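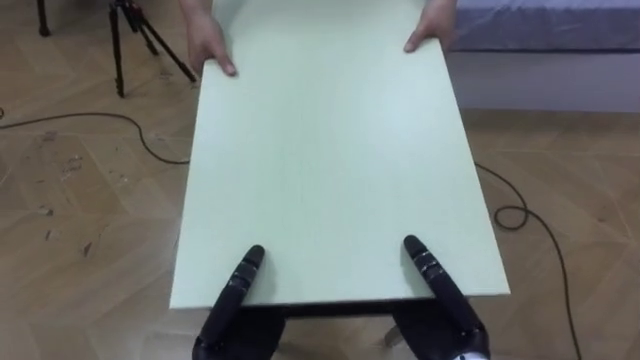 Leobardo Olvera
Contributing editor, furniture entries

A two-person table carry is the moving of a long table, or its top, with one party at each end. Common in halls, workshops and schoolrooms. Grip is taken near the corners, fingers over the top, thumb beneath — the usual hold where the top has no rail to grab. One end walks backwards, the other calls the turns.

Long rectangular tops are prefered for this work as the two ends stay well apart. At the Sampaio reading rooms in Olonbridge the tables were shifted twice a day, before 7 in the morning and again at closing. 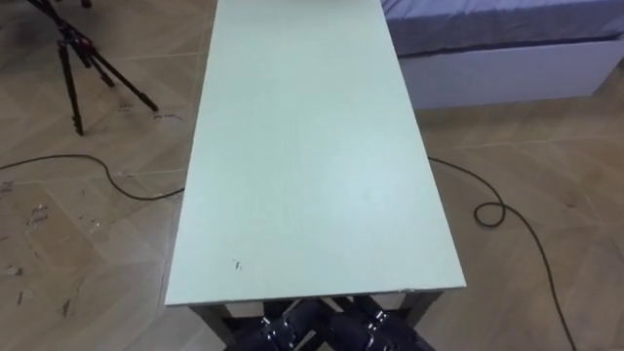 Photo: Wagner Caldeira / Ondidov Picture Library

Pale tops, mint green included, show wear early. Faint streaks along the length, small dark marks, a chip on the front edge. Most chips come from doorways. Edges are the weak point of any thin top, and the Tretberg handbook gives 3 rules for them: lift, never drag; set the far end down first; keep fingers clear of the legs.

Streaks are wiped lengthways with a damp cloth — no scouring powder. Older marks may stay put. Touching up a chipped edge is seperate work, see Edge repair.

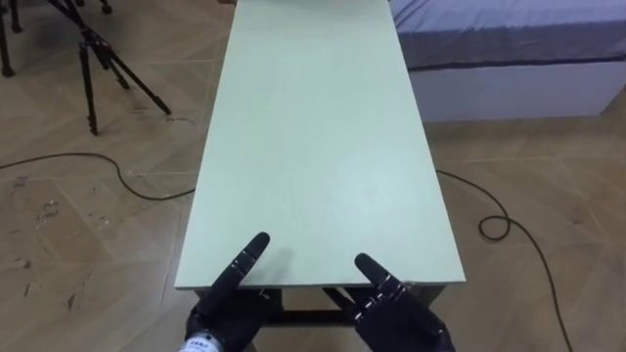
Underframes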